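I'm looking for five people to write along with me this July! I've kept my blog, Iminley, going for 2,863 posts now, and for next month's challenge I want company. The theme is small repairs and home projects, one post a day, 20 posts each, up by 7am your time.

You don't need a big readership (mine was 62 people for ages) — you just need to like writing and not mind a deadline. There's no pay, but I'll link to every post and read all of them.
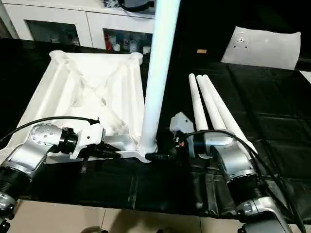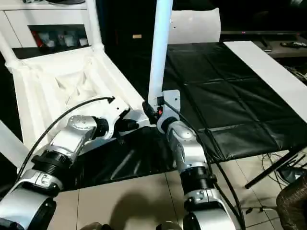 Pick your own topic within the theme and send me a short list before you start. Squeaky doors are fine, and so is a paint job you regret. A white table leg standing up from its corner, like the one in the first picture, could carry a whole post if you're the type who has opinions about furniture. Write to me, Rin Okabe, through the contact page, with a link to something you've written.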